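Visit notes: Plidberg open afternoon, September

Typing this on the train home so forgive the spelling. Got there late, missed the welcome talk, caught the tail end of coffee.

Plidberg has the ground floor of an old print works. Doors opened at 10 for the suppliers, after lunch for the rest of us. They gather examples for a learning system called Javonia -- people steer the arms through ordinary chores and every go gets recorded. Each go is an "episode". Target is 3000 for laundry alone. They had 535 on the board when I walked in.

Five stations, taped off. Dishes, shelves, cables, folding, laundry. Folding had the biggest crowd, couldn't see much. Spent most of my time at laundry.

Things I scribbled down:

Operators swap out every half hour. Tiring on the wrists apparently.

Bad episodes get kept, with a label saying what went wrong. Didn't expect that. The guide said a fumbled sleeve is worth having as long as it's labelled honestly.

They change the set-up between goes -- basket moved, diferent clothes, lights up or down. Otherwise the system learns one corner of one room.

Checking is the slow bit. Someone watches everything back at double speed on Sudoro, their in-house review program. Looked clunky. Staff said it was clunky.
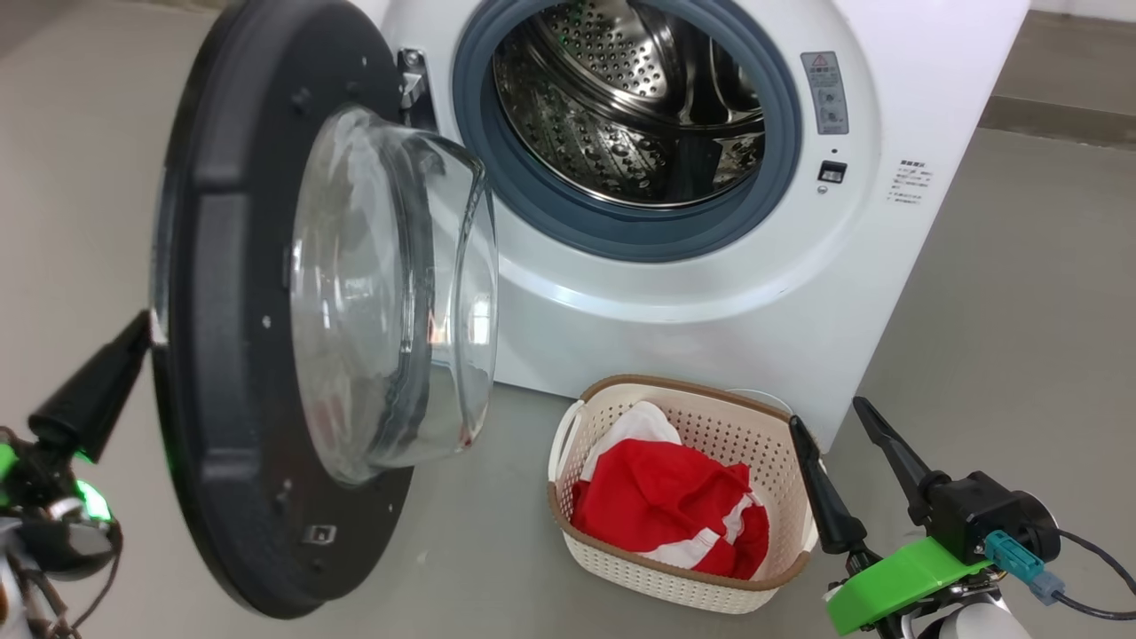 Laundry station: washer door open, red and white load in the basket, a gripper on either side.

Asked about soft stuff vs hard stuff. Cloth is the headache, never the same shape twice. Doors are easier but the seal and the latch still catch people out, so new operators do a morning of nothing but doors.

Fiadzo, who make the grippers, had a table by the exit. Nice people, out of brochures by the time I reached them.

Parking terrible, take the train. Next open afternoon is in the spring, want to get to folding early and acually see it.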